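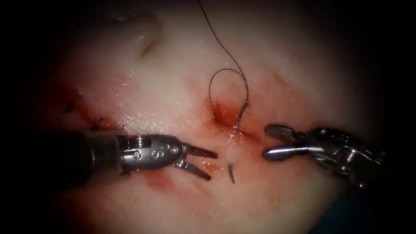 11/27/16, and the bus over from Korneria was late so I got to Lorkstead with my coat still on and my badge in my teeth. Room 1061. End of the hall, past the vending machine that eats dollars.

Small cut. They had told me that on the phone. Small cut, needs closing, you'll be done before lunch. It was small. It was also redder than I wanted.

Wash. Dry. Wash again, I forgot if I'd done the left wrist. Sat down. Stood up to fix the chair. Sat down.

My mother sewed for money. 25 cents a hem when I was in grade school, then a dollar, then whatever the lady from the Effiong hotel felt like paying that week. She'd do 200 napkins in a weekend, at the kitchen table, radio on. She said dont look at the needle. Look at where the needle is going. I said that makes no sense, how do you not look at the needle. She said do another one.

So. Look at where it's going.

First bite. Too shallow, backed out, breathed. First bite again. In near the edge and the curve of it wants to come up by itself if you let it, you just have to follow round and not push. I pushed. A little. Somebody behind me wrote something down, I could hear the pen.

Thread through. Slow. It catches on everything, thread. On itself mostly.

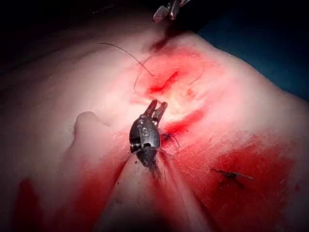
*The cut, before lunch. Black thread up on the left.*

I thought about Grirumov, of all places. The fabric store. It had a wall of spools with the blacks all together, and I asked my mother once why anyone would need that many blacks. She held two up at the window and they weren't the same at all. One was nearly brown. I'd never seen it before and after that I couldn't stop seeing it. She bought the cheap one anyway. She bought the cheap one for 1000 years.

Second bite. Better.

"You're rushing," said the voice with the pen.

"I know."

"You have time."

I did not feel like I had time. I had the 2:40 back and a kid to get from school and a casserole dish in the sink since the night before, soaking, the way my husband says it's soaking and means it's mine now. But okay. Time. I let go of everything for a second and put it all back in the right order. Tissue. Needle. Thread. Where it's going.

The shine is the hard part. You get a spot of light sitting right on the place you need and you can't see into it, it's just white, so you tilt, or you wait, or you guess. My mother hung a dish towel over the lamp. It had a rooster on it. It scorched in September one year and the whole apartment smelled like toast and she kept sewing.

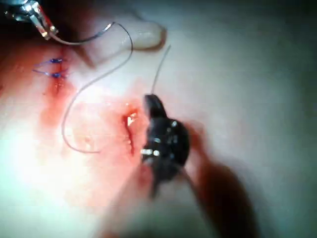
I went wide on the next one so the loop wouldn't snag. Let it lie there, big lazy loop, like a hose on a lawn. Then drew it down. Then stopped because my shoulder was up by my ear, and I put the shoulder back where shoulders go.

"Good," said the voice. Pen again.

"Good good or good for me?"

No answer. Fair.

Hem on the hotel napkins was a quarter inch, folded twice. If you got one wrong she unpicked it with a pin, without talking, and slid it back across to you. I must have done the same napkin four times one night. I was crying by the third and she gave me a cracker. I don't know why I remeber the cracker.

Third bite. In near, round, up the far side. Didn't push.

Then the knot, and I said it under my breath the way she did, over, over, under, and the pen stopped.

"What are you saying?"

"Nothing. Hold on."

Over, over, under.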